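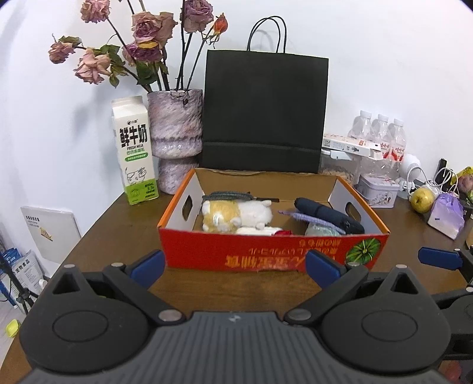
An afternoon at the Fonedov open day

Jun 15, 2026
By Nazma Sarkar

I nearly didn't go, because the bus to the Wulum estate takes forever, but I'm so glad I did! Fonedov teach robots household jobs by getting people to do them first, holding a gripper with a camera on it. No joysticks, no typing. You squeeze, the fingers close, and the recording goes off to be learned from.

The job of the day was the box. It's a red cardboard one with Chinese lettering and a little watermelon printed on it, and in it were a toy cat, a folded umbrella, a long-handled brush or comb and a few soft odds and ends. The fingers have blue rubber pads on the tips, and the whole thing is chunkier in the hand than I expected (my wrist knew all about it later).

Anwara Bhuiyan, who showed our group round, made it look like nothing. I went for the cat and dropped it. Then I went for the cat again and got it by the ear, very undignified. The umbrella was easier. Anwara says slow and boring is what they want, and they like a cluttered table as well, so the milk carton, the water bottles and a vase of dried roses all stay put while you work.

They've got more than 2000 recordings so far and a good one takes 8 seconds. Mine were not 8 seconds.

Upstairs was the remote control room, called Ellari, where you steer an arm from a desk. Long queue, so I only watched. Tea was decent. They're opening again in September, and booking is through the front desk.

Last updated: Jun 2026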